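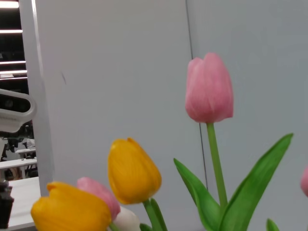 CANDMONT, 30 Aug 2018 - The Flandora household advice service has revised its guidance on the care of tulips in the home. Readers are asked to note the following.

Pink and yellow tulips may be shown together in one arrangement. Tall stems should stand towards the back, with shorter blooms in front.

Cut flowers should be bought while the heads are still closed. Trim 2 cm from each stem with a clean, sharp knife and remove any leaf that would sit below the water line. A vase holding 300 ml is sufficient for a small bunch. The water should be cold and should be changed daily - topping up alone is not recommended.

Vases must be kept away from radiators, direct sun and bowls of ripe fruit. Stems that lean may be wrapped in paper and stood upright in deep water for an hour or more.

Artificial stems require dusting only. A soft, dry brush is suitable for petals and leaves.

Bulbs for flowering in April should be planted in late autumn. Enquiries may be addressed to Cuiping Guo, quoting leaflet 1029.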